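Report on the Members' Visit to the Pudstead Works, Estberg

The spring program of the Kelmendi Hand Tool Society included a visit to the Pudstead works in Estberg, where bench plane irons, chisels and a small range of scrapers are made. Forty-four members had asked to attend. The company received them in two parties, one in the morning and one after lunch, and the route was the same for both. This report is placed on record for members who were unable to travel.

The works occupies a long brick building beside the river, with the forge at the north end and the grinding shop at the south. Steel arrives as flat bar and is sheared to length in a bay next to the forge. Chisel blanks are heated and struck under a drop hammer, which forms the bolster and tang in a few blows. Plane irons are not forged at all. They are cut from flat stock, drilled and slotted, and then sent on for hardening.

Heat treatment took up the largest share of the tour. The company uses an oil quench for its standard irons and a slower process for the thicker ones. After quenching, the pieces are tempered in an electric oven and each batch is tested for hardness before it is released. A piece that falls outside the permitted range is scrapped, and the batch it came from is held back for further testing. The guide explained that the thin end of a chisel is the most likely part to warp, and that the blanks are left a little heavy for this reason. 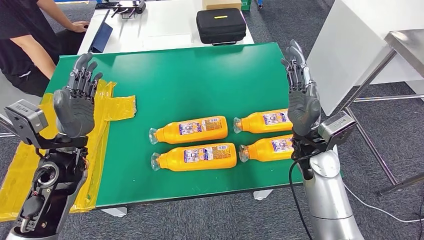

Can an older plane be fitted with one of the thicker irons?

In most cases it can, provided the mouth is wide enough to let the iron through with room for the shaving. The company advises measuring the mouth first and trying the iron with the frog set back. Filing the mouth should be left until last, as metal taken from the casting cannot be put back.

The grinding shop was the noisiest part of the visit, and ear protection was handed out at the door. Irons are held on a magnetic table and surface ground on both faces. The backs are then lapped by hand on cast iron plates, a step the company has kept although it limits output. In the last full year the shop lapped 2,717 plane irons. Several members tried the work for themselves on a set of rejected blanks and found the pressure hard to keep even.

Handles are turned in a separate building across the yard. Most are ash, with boxwood offered on the paring chisels. The wood is stacked under cover for a long period before use, and the turners check the moisture of each board before cutting. Ferrules are bought in from Clendis, a supplier in the next valley.

Lunch was served in the old pattern store, where the company has put its early catalogs and a number of worn tools on display. The catalogs drew much attention, in particular the pages of molding plane irons, which the works stopped making long ago. The company stated that it has no present plan to bring them back – the demand is steady but small, and the tooling has been lost.

The works shop was open until the end of the afternoon. Seconds with small marks on the face were sold at a reduced price, and nearly 100 pieces were bought by the two parties together. Members who ordered paring chisels should note that these will be sent out from 7th September. Orders may be changed in writing before then.

The Society thanks the company and its staff for their time. A return visit has been offered for next May, limited to members who did not attend on this occasion. The party will be kept small so that all may spend time at the lapping plates, and seven places have already been taken. Applications should be made to the Society's office in the usual way, stating whether transport from Kelmendi is required. Closed shoes must be worn on the works floor.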